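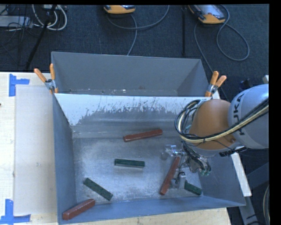

Red and green blocks in the big bin, open day at Arruda.

OPEN DAY
by Karlijn Baert
Jul 19, 2021

Search stories Go

Henk Jacobs had the good shirt on. Sleeves already rolled. Ten minutes till the Hatidel people came up the stairs and he was still talking to the arm.

"Come on, sweetheart. The green one."

The arm did not come on. It hung over the bin, fingers down between a red block and a green one, thinking. Or not thinking. Mara never could tell.

"They're parking," she said from the window.

"How many?"

"Two cars. Big ones."

He swore in the language of his mother. All through February they'd run it, nights mostly, 2,309 picks in the log and he could tell you which ones went bad. He'd missed a birthday for it. Hers, as it happens.

"Should I move the blocks? Spread them out a bit?"

"Don't touch the blocks."

"The one in the corner, Henk. It hates the corner."

"They'll pick the corner. They always pick the corner. Some kid in a tie leans over and says what about that one."

Feet on the stairs. Voices, someone laughing at the carpet probably. Mara pushed her hair back, put on the visitor face. She had 19 name badges in a shoebox and hadn't alphabetised them - too late now.

The door. A woman first, gray coat, hand out, then teh rest of them bunching up behind her like at a bus stop.

"Welcome to Arruda," Mara said. "This is Henk, he built - "

"Helped," said Henk.

The woman from Hatidel wasn't listening. She went straight to the table and bent over the bin, hands behind her back, like you do in front of a cage. Looked a good long while.

"What about that one?" she said, and pointed at the corner.

Henk looked at Mara. Mara looked at the badges.

"Sure," he said, and reached for the keyboard.

Contact | © Wuvden Stories | Back to top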